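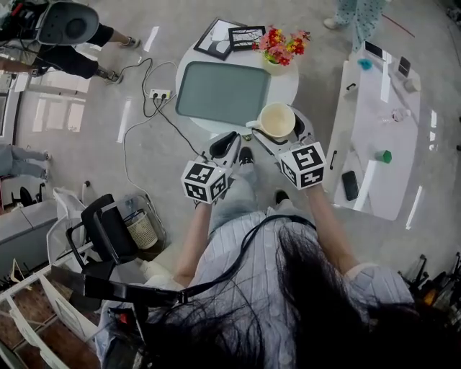 How long should a new humidifier tank be rinsed before the unit is switched on for the first time?

Rinse the tank twice with cool tap water and empty it fully each time. No soak is needed. The first fill can follow straight away, provided the base is level and the wick filter is seated as described in 3.2.

3. Set-up and first use

This section applies to the Pleta evaporative humidifier with the 4-liter tank. Owners of the wall-mounted Pleta should go to section 5. Electrical ratings are printed on the label under the base and are not repeated in this guide.

3.1 Choosing a location

1. Place the base on a hard, level, water-resistant surface. Carpet blocks the lower air inlet.
2. Leave a clear gap on all sides. Curtains and bedding must not touch the grille.
3. Keep the unit away from radiators, heating vents and direct sun. Heat near the humidity sensor produces a low reading, and the fan will run longer than required.
4. Route the power cord along the wall. Do not run it under a rug.

Note: A room with a door that stays open to a stairwell will rarely hold its set level. Close the door or accept a lower setting.

CAUTION: Do not place the unit on the same shelf as audio equipment, paper records or untreated wood furniture.

3.2 Fitting the wick filter

1. Unplug the unit.
2. Lift the tank straight up by its handle and set it aside.
3. Remove the fan housing by pressing both side tabs and pulling upward.
4. Take the wick filter out of its bag. Discard the bag and the cardboard spacer.
5. Lower the filter into the base with the blue edge facing up. The filter should rest flat against the ribs.
6. Refit the fan housing. Both tabs must click.

Note: A new filter is stiff and may sit slightly proud of the ribs. It softens after the first fill. Do not trim it.

Filters sold under the Moltex name fit this base. Filters for the earlier Hendriks base are shorter and leave a gap at the top through which dry air passes. The unit will run with a Hendriks filter fitted, but output drops and the refill light may come on while there is still water in the tank.

3.3 Filling the tank

1. Turn the tank upside down and unscrew the cap counterclockwise.
2. Fill with cool tap water to the line marked MAX.
3. Check that the rubber ring is in the groove of the cap. Screw the cap on hand tight.
4. Turn the tank upright over a sink and wait for any drips to stop.
5. Lower the tank onto the base. Water will run into the base with a gurgling sound until the float closes the valve.
6. Wait 4 minutes before starting the fan so the filter can draw up water.

CAUTION: Do not add essential oils, salt, vinegar or water treatment tablets to the tank. Oils attack the cap ring and cause leaks. Vinegar is used for descaling only, with the unit unplugged (see section 6).

CAUTION: Never move the unit with the tank in place. Carry the tank and the base separately.

3.4 First start

1. Plug in the unit. The display shows two dashes, then the current room humidity.
2. Press POWER. The fan starts on speed 2.
3. Press SET until the required level is shown. The factory setting is 45 percent.
4. Leave the unit running with the door closed. A dry room may need most of a day to reach the set level.

A faint smell of damp paper is normal during the first tank and clears by the second. If it persists, remove the filter, rinse it under cool water and refit it.

Note: The display does not read above 80 percent. If it shows 80 in a room that feels dry, wipe the sensor cover with a dry cloth and restart the unit.

3.5 Display codes

E1: Tank missing or not seated. Lift and refit.
E2: Fan housing not latched. Press down on both sides.
E4: Sensor fault. Unplug, wait, and plug in again. If the code returns, contact service.
Drop symbol, steady: Refill the tank.
Drop symbol, flashing: Filter due for replacement. Hold SET to clear after fitting a new one.

3.6 Service contact

Parts and repairs are handled by the Brosberg service desk. Quote the serial number from the base label, together with any display code. Warranty questions should be marked for the attention of Urszula Ziółkowski. Corrections to this guide go to Cauã Frota, technical documentation.

Section 4 covers night mode, the child lock and the timer.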